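Last updated 12/6/22

Notes from the teleop bench

Feven Endale has now driven the two arms through the plate task 62 times, and she would like it known that her own hands could have done it before breakfast. Each run at Solside goes the same way. She sits at the controls, steers both grippers in over the white table, and tries to move like a person who has never once been in a hurry.

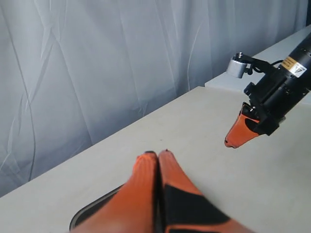
2 min read

Orange fingers shut, dark rim waiting at the near side, second arm hanging over the table like a heron with a mortgage. A lot of teleoperation looks like this. The operator is thinking.

Signe Grímsdóttir reviews the recordings and throws out any with what she calls "dithering." Feven disputes the term. So far the two of them have agreed on 42 keepers, and the Lokwood policy gets trained once there are 400, which at the current pace of diplomacy means July.

If you'd like to take a shift, the sign-up sheet is by the door. Gamers are welcome but tend to be humbled by the left wrist.

3 comments · 11 shares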